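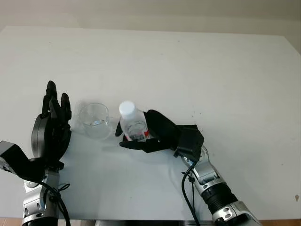 # Ekanwood, the white table — bottle and glass

Clear plastic bottle with the white screw cap, red and white label down low, only a little left in the bottom. Glass standing next to it, straight on the tabletop, no coaster. A few gray specks and smudges on the white, they show up more in the photo than they do when you walk past.

25 October 2022

Quick page, doing this on a lunch break. It's for the Ekanwood room pages, the part on tables and drinks. The Skistdale page had pretty much nothing on the tables and people kept writing in to ask, so this time the table goes first and the rest can wait. More going up in December when the other half of the room is put together.

## The table

White top, matte, dark front edge. Tan floor under it, off-white wall behind. Pale room all over, which I like, some people don't.

Matte was the right call. The old Skistdale tables were shiny and every overhead light landed in the middle of whatever you were looking at. Clear things were the worst — a glass on a shiny white top pretty much vanishes. On matte you get the edge of it at least.

Downside of matte is it holds on to marks. Gray specks toward the right, and one small brownish mark near the right side, lower down. No idea on that one. Tried a damp cloth, tried the melamine sponge, went easy with the sponge becuase it takes the finish down if you lean on it. The mark is still there. Leaving it alone now.

Things I'd tell anybody buying a white top:

- get matte
- get the dark edge if they have it, a white edge goes gray in a month
- wipe with a barely damp cloth, dry cloth straight after
- no spray cleaner directly on the top, spray the cloth
- live with the small marks

The delivery slip from Valdovinos has the top down as item 2997. I put the number here so I stop looking for the slip. They said they'd keep the same one in stock through 2023, so if we want a second to match there's no rush. Delivery was fine. Box was huge, legs in a separate box, screws in a third one that came two days later.

## The glass

Plain and clear, sort of a beaker shape. Good for a table like this since it's easy to set down and easy to see how much is in it. Well — easy when there's something in it. With clear glass on white you go looking for the rim.

We had paper cups before. Light, cheap, over they go the second anybody brushes by. Went through a sleeve a week and half of them ended up on the floor. Then a batch of Telta tumblers, which were OK but narrow at the bottom, and they went cloudy after a lot of washing. Still got a few in the cupboard for when it gets busy.

Rule for the room is glasses stand in from the edge, a hand's width or more. Same rule as Skistdale. Nothing written on the wall about it, maybe there should be.

Washing: by hand, warm water, upside down on a folded towel. The drying rack leaves a ring on the rim if the water's hard and the water is very hard here. Bit of vinegar in the rinse every so often takes care of it.

## The bottle

Ordinary clear bottle. I get asked why there aren't nicer ones, a jug or a carafe or whatever. Bottles have a lid! That's most of it. A jug is open on the table all afternoon and it's heavy when it's full. We did have a jug at Skistdale for a bit, chipped at the spout in the first week, then it held pens.

A thin bottle gets softer to hold the emptier it gets, so with just a little in the bottom you want a light grip or the sides fold in. Hold it low if you're tipping it slowly. If you're pouring a full one, higher up is steadier, and start with the neck close to the rim of the glass so it doesn't splash.

Caps — we lose caps. White cap on a white table, same problem as the glass. A saucer for caps was suggested and I bought one, dark blue, 45 cents at the charity shop. Not in this picture. Will get it in the next lot.

Empties go in the crate by the door, cap back on, label can stay. They get taken Tuesdays and Fridays. Please squash them first, the crate fills up in no time otherwise.

## Light, while I'm at it

Somebody asked about the room lights in the last round of comments. Overheads are on the whole time. There's a lamp too but it throws a yellow patch so it's mostly off. White walls and a white top do a lot of the work, you don't need much. For photos of glass I'd want something dark behind it, a sheet of card, even a jacket over a chair. Didn't do that this time, was in a hurry, same as now.

## Still to do

- felt pads on the table legs, it scrapes when you shift it and the floor's new
- second table, same top, check with Valdovinos before ordering
- a tray for the glasses so they move in one go
- shelf over by the door, 130 cm, already cut, needs brackets
- throw out the last of the paper cups
- label the cupboard, left side glasses, right side everything else

The shelf will get its own page. It was supposed to be on this one but the brackets are the wrong size, so it's leaning on the wall in the hallway where everyone kicks it.

## Questions from last time

**Does the white top stain from coffee?** Not if you get to it the same day. Left overnight, a faint ring, came out on the second wipe.

**Are the Telta tumblers any good?** For the price, sure. Wouldn't put them in the dishwasher again.

**Can the tables be folded?** No, fixed legs. Skistdale had folding ones and they wobbled from day one. You'd put a drink down and watch it shiver.

**How heavy is it?** Two people to lift it, one person can drag it. Don't drag it — see felt pads, above.

**Will there be bigger versions of the photos?** Yes, when I get time to upload them. They're on the other laptop.

Ok, back to it. If a link is broken tell me, I moved a few of the Skistdale pages over the weekend and I'm fairly sure the chairs one went somewere it shouldn't have.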